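Cindico Store Shelving - White Metal Sections

Item 1126
Sold per section, brackets and back panel ordered separately
Usually ships in 7 days

Hi, Naima Gaber here. I write most of the pages on this site, and I use a lot of what we sell in the little shop I run on the side, so you're getting the opinion of somebody who has to restock the stuff on a Saturday morning. The Cindico is the shelf I get the most emails about. It's a plain white metal shelf for small stores, snack corners, staff kitchens, that kind of place. You buy it in sections, you stand the sections next to each other, and you keep going until you run out of wall (or money).

What I like best is the front lip. It's a straight white band along the front of the section, and it makes the whole run look finished even when what's on it is a bit of a jumble. I stick my price tags right on it. Paper tags with removable glue come off fine if you warm them with a hair dryer first. Please don't use the foam mounting squares, I did that once and spent an evening picking at them with my thumbnail!
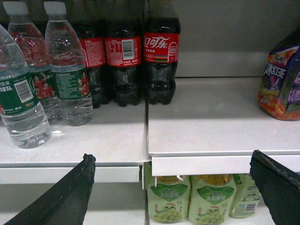 I get asked all the time if the sections have to line up at the same height. They don't. Each one hangs on its own brackets, so you can set one a notch lower than its neighbor, and I do that on purpose when I've got tall bottles next to short ones. You'll have a narrow seam between the two sections either way. If you want them dead level, get a second person to hold the far end while you hook the brackets in, and check with a real spirit level. My phone app lied to me twice.

Okay, drinks. Most people who buy this shelf are putting drinks on it, and water bottles are the hard case. The thin ribbed kind squash a little when you grab them, they're top-heavy when they're full, and they love to lean on each other. On a wire shelf they wobble like crazy - the bottoms find the gaps. On a flat metal section they stand a lot better, and you can slide a whole row forward with one hand when the front ones sell. I pull everything forward at closing time and fill in from behind, so the older stock goes first.

A few things I've worked out by doing them wrong:

Put the labels facing out as you load, one bottle at a time. Going back to turn them afterward takes twice as long and you'll knock one over.

Leave a finger's width between rows. Customers with big hands will thank you, and so will whoever mops.

Wipe the shelf dry before you load it. Bottles straight from a cooler leave rings, and while the rings wipe off, dust sticks to them first.

Heavy on the bottom, light on top. I keep the multipacks on the lowest section and singles at eye level.

Cleaning is a damp cloth and a drop of dish soap. No scouring pads. White shows scuffs, I won't pretend it doesn't, but a melamine sponge used gently takes off most of the gray marks. The touch-up pen (we carry the Uten one, in white) is worth having in a drawer for chips along the lip.

Lighting is a matter of taste. A strong light right over the shelf will give you a bright patch on the metal, and clear bottles throw little glints all over the place. I kind of love it. Asmaa Tahiri, who does our store fittings, can't stand it and always moves the lamp forward over the aisle. If you stock mostly clear bottles, try it both ways for a day before you drill anything. 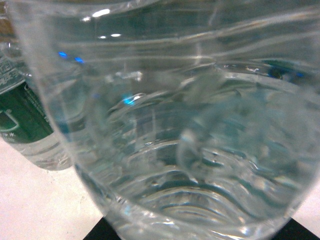
Ribbed water bottle, close up, with a green-labeled one beside it.

What goes with it

Back panel, gray. Makes clear bottles and pale packaging much easier to see than bare wall does. Clips on from the front, so you can add it later.

Skuston dividers, pack of 10. Low clear strips that keep one product from drifting into the next. I use them for cans more than bottles.

Lamrani brackets, pack of 6. These are the ones to get. The older style we used to sell fits too, but it rattles.

Questions I get a lot

Can I stand a section on the floor? No, it has to hang on brackets.

Can I cut one down? Please don't. You'll lose the finish on the cut edge and we can't take it back.

Does the white match the sections I bought from you before? If you bought after July, yes. The earlier batch was a touch creamier, and next to the new ones you'd notice. Send me a photo in daylight and I'll tell you which you have.

Returns are fine as long as the section hasn't been hung. Keep the cardboard corners until you're sure, they're a pain to replace and the carrier won't pick up without them.

Page updated 14 November 2019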